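Sorting the odds-and-ends drawer with clear tubs

Quick one, done on a Thursday night while the tea was in the oven. Someone on the Etilton swap page asked how I do the small stuff drawer, so, steps below. No fancy kit. You want a table, a big sheet of white paper, a few plastic tubs and a bin bag.

Setting up first. Clear the table, cover the top in white, get a tub on it before you tip anything out. White shows up every pin, screw and crumb.

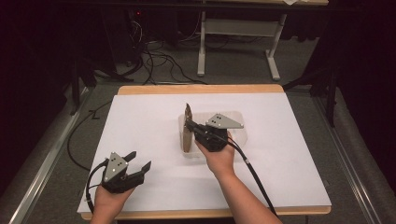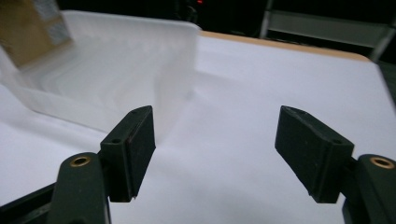
Tubs. See-through or frosted, doesn't matter, as long as you can tell what's in there without taking a lid off. Shallow for small bits. Deeper for anything long or bulky. I had a set of the Fulo ones and some old takeaway boxes and the takeaway boxes do the job just as well. Wash them properly though, curry smell hangs on for ever.

Step 1. Measure the drawer
Inside, not the front. Width, depth, and height with the drawer shut (this is the one I forgot the first time, had a tub that jammed the whole thing and had to fish it down with a ruler). Write it on the back of your hand if you must.

Step 2. Empty it
All of it. Pull the drawer right out if it comes, tip it onto the paper. Hoover the drawer while it's empty. Wipe, leave to dry. Don't put liner in yet.

Step 3. Rubbish out
Go fast. Dead pens, dried up glue, twist ties, instructions for things you got rid of, keys that fit nothing. Dead batteries don't go in the bin bag, put them in a jam jar for the shop collection point. Same with old bulbs if you've got any. 20 minutes for this bit, set a timer, otherwise you'll be sat reading old birthday cards.

Step 4. Piles
Make piles on the paper and write the name next to each in pencil. Mine were:

Tape and string
Batteries, new
Screws, hooks, picture nails
Pens and pencils that work
Candles and matches
Bits of card and wood for wedging doors, testing paint, etc
Don't know

Yours will be different. Try for no more than 7, past that you won't remember which is which and it all slides back to how it was. Got small kids? Matches and batteries go up high somewhere else, not in this drawer at all.

Step 5. One pile, one tub
Biggest pile gets the biggest tub. Drop things in, don't pack tight. If a tub is full to the top it's full now and it'll be overflowing by December. Leave a bit of room.

Long thin things go on end if the drawer's deep enough, otherwise lay them flat down the side, outside the tubs. Strips of card are a pain stood up in a shallow tub, they lean and then tip the lot over. Put a few together with an elastic band round them and they behave. Rough edges, trim with scissors first or they shed bits everywhere.

Screws and nails: little tub inside the bigger tub. Or an egg box cut down. Works fine.

Step 6. Dry fit
Put the tubs in the empty drawer before you stick or label anything. Shuffle them about. Things you use every day at the front, candles etc at the back. Open and shut it 5 times, quite hard. If they slide, you need liner, the rubbery sort from the market. Holley does it off the roll, cut it with kitchen scissors, slightly smaller then the drawer so it doesn't ruck up at the corners.

Gap down one side? Fold some card into it. Nobody sees.

Step 7. Labels
Masking tape and a marker. On the rim, not the side, you're looking down at it. I did buy the nice Nkuna labels once and they peeled off in a week, so tape.

Step 8. The don't know pile
Goes in its own tub with the month written on. Not in the drawer. Top of the wardrobe, under the stairs, whereever. If you haven't gone looking for any of it by spring, out it goes.

Clearing up
Fold the paper in from the edges so the grit ends up in the middle, then carry the whole lot to the bin. Don't shake it, you'll be finding drawing pins with your feet.

A few questions I got last time

Do round tubs work? They do but you lose the corners. Square or rectangle is better.

Can I use the lids? In a drawer no, you'll never bother taking them off. On a shelf yes.

What size? My big one is the 900 ml, the others are whatever was in the cupboard.

How often? I go through it when it stops shutting. Kitchen drawer next, that one's got a broken runner so it needs fixing first.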